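Pots, Cups and Other Small Things: The Gallery

Posted 09/11/2020

Welcome back, and thank you for being so patient with me while I got this page together! Those of you who have been reading since July will know that I have been slowly going through the cupboards at the Plamitz house, shelf by shelf, and that I find it very hard to part with anything that has a face on it. My aunt was the same way. She would buy a chipped bowl for the sake of the rabbit painted on the bottom, and then keep buttons in it for the next thirty years.

I started out thinking I would keep 19 pieces and let the rest go to the Eberhard sale, where everything small goes on the long table by the door. That was a good plan, and I held to it for most of a morning. Then I got to the little ceramics, the ones that lived on the window ledge and held pencils, teaspoons, seed packets and whatever else was lying about, and the whole thing slowed down quite a bit.

My favorite kind are the square ones with soft corners and good thick walls. They don't tip when you bump the table, they take a cup or a small plant without any fuss, and they wipe out easily with a damp cloth (go gently over any printing, please, and skip the scouring pad). If you are sorting your own, do look down inside as well as around the outside. I have come close to giving away more than one before I noticed that the maker had put something cheerful on the inner wall too.

Signe Kirkegaard asked me last time how I store cups inside pots without scratching the glaze. I lay the light ones in on their sides, one to a pot, and I save the folded paper for anything heavy.

The cream pot that says "Hello" under its smile, with a second, yellow smiley on the inside of the back wall and a pinkish cup lying in it. This one stays with me.

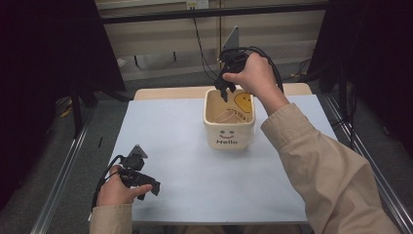 Benedikt Ammann: I had a square pot on my desk for years and it held more pens than any round one I ever owned. One thing I would add is to put a bit of felt under it if your ledge is painted, as mine left a ring of scuffs that I still haven't gotten around to touching up. Will there be any of the square ones at the Eberhard sale, or are you keeping them all?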